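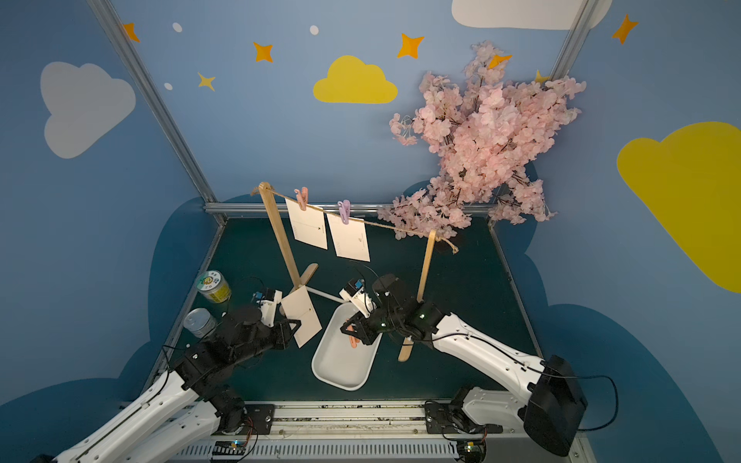 4. Setting up the talks

By now you should have read the history sheet (section 2) and shared out the parts (section 3). If you skipped section 2, go back and read it. Your players certainly haven't, and one person in the room ought to know why Gomeck and Bekley are not on speaking terms.

4.1 Before anyone sits down

You will need one large table, two smaller rooms or a corridor with a bend in it, a clock everyone can see, and the Timaler box. The box holds the delegation packs, the crisis cards, the map of the Yule valley and a brass bell that is louder than it looks.

1. Lay the map face up in the middle of the table. The disputed area is shaded grey and covers 3,224 square kilometres. Both sides will tell you it is bigger than that.

2. Put the Gomeck delegation on the side nearest the door. They have the right to walk out, and it saves time.

3. Put the Bekley delegation opposite. Do not let anybody swap chairs "for the light". In the history sheet, the first round of talks collapsed over the seating, and players enjoy re-enacting it.

4. Seat the two observers at the end of the table. Observers may listen, take notes and look worried. They may not speak until Round Three.

5. Give each delegation its sealed pack. Check the letter on the front: G for Gomeck, B for Bekley.

Caution: The packs contain each side's secret instructions, including the lowest offer they are allowed to accept. If a pack is opened by the wrong side, stop the game and use the spare instructions at the bottom of the box. There is only one spare set, so this can happen once.

4.2 Choosing the length of game

The short game has three rounds and fits into an afternoon. The long game has five and fits into a day, with lunch. Groups that have never played before should take the short one, whatever they say about their stamina.

1. For the short game, remove every crisis card with a black corner.

2. For the long game, leave the deck whole and shuffle it properly. A poor shuffle tends to bring out all the border incidents in a row, and the talks become a war with biscuits.

3. Place the deck face down beside the chair of the talks.

Note: The two lengths can't be mixed. If you start the short game and find you are enjoying yourselves, finish it and play another day. 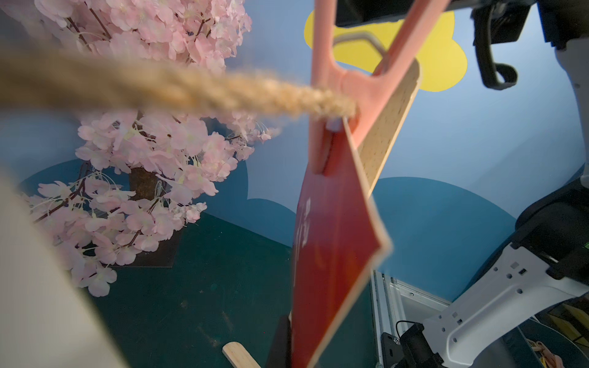 4.3 Setting the opening budget

Each delegation starts with influence points, which it spends on favours, press briefings and promises it may not intend to keep.

1. Give Gomeck 500 points.

2. Give Bekley 400 points and first choice of interpreter.

3. Write both totals on the score sheet in pen. Pencil has a way of changing its mind.

4. Ask both heads of delegation to initial the totals. They will complain that the totals are unfair. Note the complaint under "Other business" and carry on.

Points can be given away but never lent. An earlier edition did allow loans, and we are grateful to Magnus Munro, who tested that rule on our behalf and owned the whole valley by teatime.

4.4 Briefing the press

The press team is made up of whoever is left over. Players often see this as the dull part until they discover that the front page is read aloud at the start of each round.

1. Hand the press team its notepad and a copy of the public statements from both packs. These are the blue sheets. The white sheets stay sealed.

2. Tell the reporters that they may interview any delegate in the corridor for up to two minutes.

3. Tell the delegates that anything said in the corridor is on the record. Say it twice. Someone will later claim they thought it was a private chat.

4. Remind both groups that a quotation must be written down word for word. If there's a dispute, the chair decides, and the chair usually believes the notepad.

Caution: Retired ambassadors (the two green role cards) may be interviewed without limit and do not have to agree with their own government. Use them sparingly in a group that runs late. A player who is given a retired ambassador's card and an audience can be hard to switch off.

4.5 Opening the first round

1. Ring the bell once.

2. Read out the opening statement on page 152 of the source book. Read all of it, including the paragraph on fishing rights, as half the crisis cards depend on it.

3. Invite Gomeck to speak for three minutes, then Bekley for the same. Cut them off at three minutes. If you are kind to the first speaker you will have to be kind to all of them, and the caterers leave at five.

4. Turn over the top crisis card and read it to the whole room.

5. Allow ten minutes for private discussion, then bring everyone back to the table.

6. Ask whether either side has a proposal. In the first round the answer is nearly always no. Record it as "frank exchange of views".

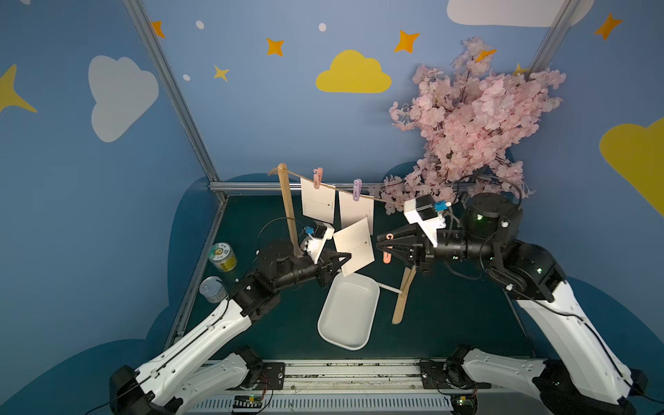

Fig. 6. Cards pegged to a twine line.

4.6 If something goes wrong

A delegation has walked out and not come back. Give them five minutes. Walking out costs 20 points a minute, so they rarely stay away long. Try the kitchen first.

Both sides have agreed in the first round. Check that they have read their secret instructions. If they have, and the deal is within both sets of limits, turn over two crisis cards at once and ask whether they are still friends.

The observers are bored. They are meant to be. Let them write their report early and read it out in Round Three, where it will offend everybody equally.

A player wants to invade. Invasion is covered in Annex C, which Annag Hepburn wrote after a very long session in June. Please read it to them slowly. It lists what has to be paid for in the first week, then the second, and then every month afterwards. Most players hand the card back before the end of the first page.

The bell is missing. Look in the Bekley pack.

When the first round is scored, go on to section 5 (Ceasefires and how to word them).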